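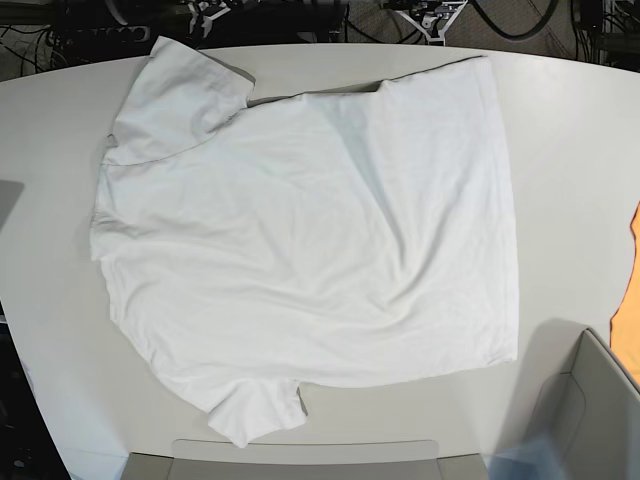

卡约德想知道，白衣服为什么看起来是白的，是不是因为上面涂了一层白颜料？他还问，要是把灯全关掉，白衣服还算不算白。

卡约德，这个问题问得太棒了！我们今天就从它讲起，聊聊“白”到底是怎么来的。

光里面藏着好多颜色

太阳光看上去没什么颜色，可里面混着红、橙、黄、绿、蓝、紫各种光。下过雨出太阳的时候，小水滴会把它们一条一条分开，挂在天上，那就是彩虹啦！

一件东西是什么颜色，要看它把哪些光“吃”进去，又把哪些光“弹”出来。红苹果吃掉了大部分绿光和蓝光，把红光弹进你的眼睛。黑布胃口最大，几乎全吃光。白布呢，差不多什么颜色的光都弹回来，各种颜色混在一起，我们看到的就是白色。

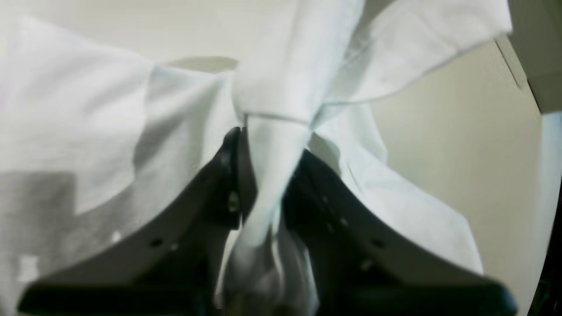 棉花为什么是白的

棉花纤维非常细。把一根单独的纤维放到显微镜下，它其实有点透明，像一条压扁了又拧过几圈的小吸管。那透明的东西怎么会变白呢？

想想雪吧！一小块冰是透明的，可是无数小冰晶堆在一起，就成了白茫茫的雪。光钻进去，碰到一个面拐一次弯，再碰到一个面又拐一次弯，转来转去，最后朝四面八方跑出来。科学家把这叫作“散射”。棉布里有数不清的纤维，光在里面也是这样拐来拐去的。白糖、盐和啤酒泡沫的白，也是同一个道理。
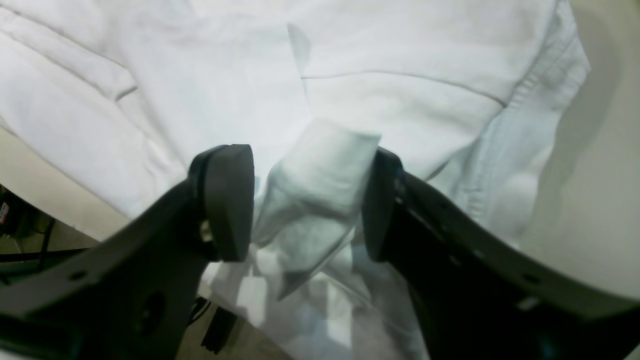
你大概也发现过，白衣服沾了水，那一块会变得有点透，颜色也深一些。这是因为水挤走了纤维之间的空气。光从空气进到棉花里，弯拐得很大；从水进到棉花里，弯就拐得小多了，于是更多的光直直地穿了过去。等水干了，空气回来，白色也跟着回来了！

再说说褶子。同样一块白布，鼓起来的地方亮，凹进去的地方发灰。布的颜色一点儿没变，只是凹下去的地方照到的光少。画画的小朋友可以试一试：画白衣服的时候别急着用白颜料，先用浅灰、浅蓝把阴影画出来，剩下的纸空着就行。 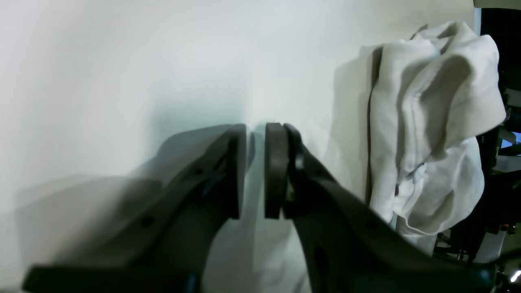 那么关了灯呢？屋子里一点光都没有，布就没有光可以弹，我们的眼睛什么颜色也看不到。可是棉纤维还好好地待在那里，灯一亮，它马上又能干活了。

在家里试一试

准备2张白纸、一支手电筒和一张红色的透明糖纸。晚上把房间弄暗，先用手电筒照第一张纸，再用糖纸蒙住手电筒，去照第二张。第二张纸变成什么颜色了？再换蓝色、绿色的糖纸玩玩看，把你看到的画下来。手电筒可别对着眼睛照哦！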